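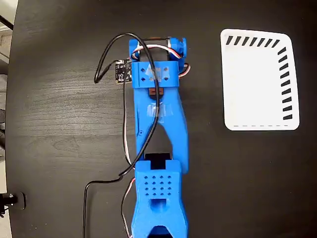 Regional Food Traditions
Unit 4: Bread and the village oven

Read before class. Bring the Okosstead map with you, we will be drawing on it!

Why start with ovens?

Most of you will have an idea of bread as something made at home or bought in a shop. For a long stretch of history, in a great many villages, it was neither one. Families mixed and shaped dough in their own kitchens and carried it to a shared oven, and I find this one of the most exciting corners of food history -- so much of village life hangs off that short walk with the dough.

A big masonry oven takes hours to heat and a painful amount of wood. Heating it for two loaves makes no sense. Heating it for 65 is another matter, and that was a full load at the Birkau oven, our main case for this unit. The floor there is still sound, and you can see the wear just inside the door where the peel went in and out.

Baking days and turns

Birkau had 17 households with a right to the oven. Turns were drawn by lot, and the first turn was the one people dreaded, since the first baker of the day had to bring extra wood to warm a cold oven. Look at how the rules handle this (handout B, second page). They are wonderfully fussy! There is a rule for late dough, a rule for borrowed wood, and a rule for what happens when two loaves stick together.
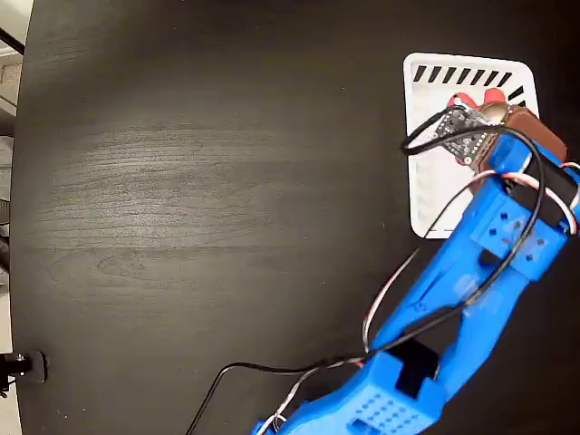

Marks on the loaves came next in the process. Each household pressed or cut its own sign into the top crust so the right loaf went home to the right table. Some used a wooden stamp, some just a pattern of knife cuts. Fifteen of the Birkau signs were copied down, and we'll go through them together. Try to spot the ones that look like initials and the ones that look like tools.

After the bread

The heat left over was too good to waste. As the oven cooled it took pies, then beans in a covered pot, then trays of sliced apples and plums to dry overnight. Please learn this order, falling heat and all, as we come back to it in Unit 6 when we get to drying and smoking.

Compare: Golley

Golley had a paid baker who kept a share of the dough as a fee. Same kind of oven, very different arguments. People in Golley complained about the size of the share, people in Birkau complained about each other.

Terms to know
peel -- the long flat shovel used to move loaves
sole -- the oven floor
leaven -- old dough kept back to raise the next batch
proving -- the last rise before baking

For next time
Read the Golley complaints, all of them, they're short. Write half a page on who gained from the baker's share in a poor harvest year.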